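Bimell Compact Top Load Washer Review - Ten Months In
January 2019

I bought the Bimell compact washer last March after my old Berkeo gave up in the middle of a load of towels, and I've been meaning to write this up ever since.
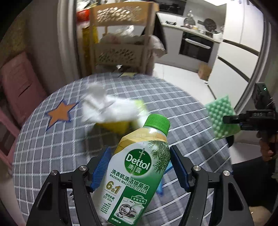 Does it still smell fine after all that time, asked one reader when I mentioned the Bimell in my last post, because my Berkeo started to stink by the first summer and I never got rid of it. Good question, and I'll get to it!

First the boring stuff. I paid 102 dollars over what I had planned to spend, mostly because the cheaper Pradeck was out of stock everywhere near me and I was sick of the laundromat. Delivery was fine. The two guys got it up my back stairs, hooked up the hoses and were gone before I had found the manual (it was taped under the lid, by the way, so look there first).

It has 7 programs and I use two. Quick wash is the one I'd buy it for all over again. I ran the timer on my phone and it came in at 73 minutes with the extra rinse on, which isn't what I'd call quick, but everything comes out clean and the spin is strong enough that jeans dry overnight on the rack. The other one I use is the bedding program. It takes forever and a queen comforter is a tight squeeze, so if you have a king just keep going to the laundromat for that.

Noise - okay. Washing is quiet, I can watch TV in the next room. Spinning is loud. My floor is old and slopes toward the window, and for the first couple of weeks the machine crept a little every time it spun until I spent an evening with a level and a wrench on the front feet. Do that on day one. I put a rubber mat from Araya under it too and that helped more than I thought it would.

Now the smell. So far, so good! I leave the lid up between loads, I wipe the rim when I remember, and once a month I run it empty on hot with a washing machine cleaner. My Berkeo got none of that, so it's not really a fair fight. I've also cut way down on detergent. I used to fill the cap to the top and I think half the gunk in the old one was just leftover soap.

Things I don't like: the lint trap is tiny and you need fingernails to get it out. The buttons beep and you can't turn the beep off (I've tried holding down every combination I could think of). The drain hose is short, so if your standpipe is on the far side you'll be buying an extension. And the softener cup pops off if you look at it wrong - mine has gone through the wash twice.

I called their help line once about the beep and was on hold so long that I folded two baskets of laundry. The person was very nice and said no, it can't be turned off.

Would I buy it again? For one or two people in an apartment, yes. If you have kids in sports I'd go up a size, you'll be running this one all day. The Pradeck is back in stores now and my neighbor likes hers, but the lid felt flimsy to me when I tried it and it doesn't have the extra rinse, and I'm hooked on the extra rinse.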